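Home | Programs | Grants | Reports | Contact

Munum Oral History and Records Project
Progress report, second period, through February
Prepared by Emlyn Powell for the Cuadros fund

Quick version first, as I know you have a stack of these. Scanning is ahead. Transcription is behind. Money is fine except for one line, see below. We're asking to move some dollars between lines, not asking for more.

Scanning

1,898 pages of the Kallgate mill ledgers scanned and named as of this morning. That covers the payroll books, the company store accounts and most of the housing rent rolls. Still to do: the accident book and the loose letters. The accident book is in poor shape, binding gone on one side, and I don't want it on the flat scanner until Emiliano Bustamante has looked at it. He's booked to come through next month.

File names got changed partway in. We began with ledger number then page, which worked till we hit two ledgers both marked 7 on the spine. Now it's series, volume, page. Old files have been renamed to match. If you downloaded any samples before the holidays please toss them and use the new set.

Quality checks: every tenth page gets opened and read at full size. Most of the rejects were pages where the gutter swallowed the last column of figures, which in a payroll book is the column people want. Those have been redone with the book cradled. Slower but readable.
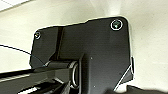
Will the scans be open to the public before the grant ends?

The payroll and store books will be, on the reading room computers first and then online. The rent rolls have to wait because some of the later pages list families by name with notes on debts, and we want to talk with the families still in town before those go up anywhere.

Interviews

18 recorded. Target for the period was the same so we are even. Two of those were joint interviews, sisters in one case and a father and son in the other, and I'm counting each as one sitting. If you count by person let me know and I will redo the table.

Subjects so far lean heavy toward the spinning floor and the office. Thin on the dye house. Very thin on the night shift, partly as the people who worked it moved away when the mill shut and partly because we kept calling at the wrong time of day. Former night shift people still don't pick up before noon! Calls now go out at 4 p.m. and that has helped, three new yeses since we switched.

Best material this period is on the Stistholm strike. Up to now all anybody had was the newspaper version and the company's letter to stockholders. We now have four people who were on the line or whose parents were, and they don't agree with each other on when the gates were locked or who gave the order. I would like to keep all four accounts whole and side by side in the finding aid. Past practice at the library has been to write one summary. I think that'd be a mistake here and will put it to the advisory group.

Release forms signed for all but one. That one wants to hear her recording first, fair enough, copy went out on a disc.

Transcription

Behind. The plan had transcripts going out within two weeks of each interview and we're running at five or six. Reasons:

- The automatic first pass is poor on mill words. Doffer comes out as "doctor," bobbin as "Bob in." Every transcript needs a full listen.
- Our part time transcriber went down to mornings in the fall.
- I wrote the original estimate off my own typing speed, on a clean tape. My fault.

What we've done about it. Built a word list of mill terms and local place names, 125 entries so far, and the transcriber keeps it open while she works. It saves stopping and calling me. We also quit transcribing the first few minutes of small talk word for word, those get a short note and a time mark instead. Backlog has stopped growing but it hasn't shrunk much.

Equipment and space

Second recorder arrived, works fine. The back room is ours through the end of the grant. It's cold. We keep the audio drives in the front office cabinet, one copy there and another off site, checked monthly. One drive threw errors in the January check and was swapped out, nothing lost, the other copy was good.

Archival boxes ran over. The price per box went up between quote and order and the ledgers are wider than the standard size so we needed the oversize ones. This is the one line in the red.

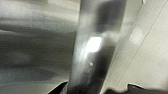
I'd like to cover it from travel. Travel's well under since most of the people we have interviewed live within a short drive, and the two long trips I budgeted for were done by phone at the subjects' own request. Moving that money would fix the boxes and leave enough to pay for extra transcription hours in the spring. Form is attached, signed on our end.

Community night

Held at the Kallgate grange hall. Good turnout, better than chairs. We played short clips, nothing over three minutes, and left the payroll book scans up on a laptop so people could look for their names. That laptop had a line all night. Several people found a grandparent and a few of them found out what a grandparent was paid, which led to some loud talk in a good way. Five people put their names down to be interviewed. One man brought a shoebox of pay envelopes and left them with us to copy, those are done and returned to him.

Things I would do different: a real microphone. The clips were fine up front and mush in the back.

Next period

Accident book, pending Emiliano's advice. Loose letters after that.
Dye house and night shift interviews get first call on the schedule. No more office staff for now unless somebody's health makes it urgent.
Get transcripts down to a three week turnaround. Two weeks was never realistic and I would like to change it in the work plan, if that needs a seperate letter tell me who it goes to.
Draft of the finding aid for the ledgers, to you for comment before the advisory group sees it.
Meeting with the Stistholm families about the rent rolls. Date not set, depends on the church hall.

Open questions for you

Does the transfer from travel need board approval or can your office sign it? The order for the last boxes is waiting on this.
Do you want the raw audio at the end, or just the transcripts and access copies? The agreement can be read either way.
Is the summer site visit still on? If so please avoid the week of the mill reunion, I'll be at tables all day and no use to you.

Budget table and interview list are in the seperate attachments. Call the front office if anything doesn't open, I'm in most days till 5.

E. Powell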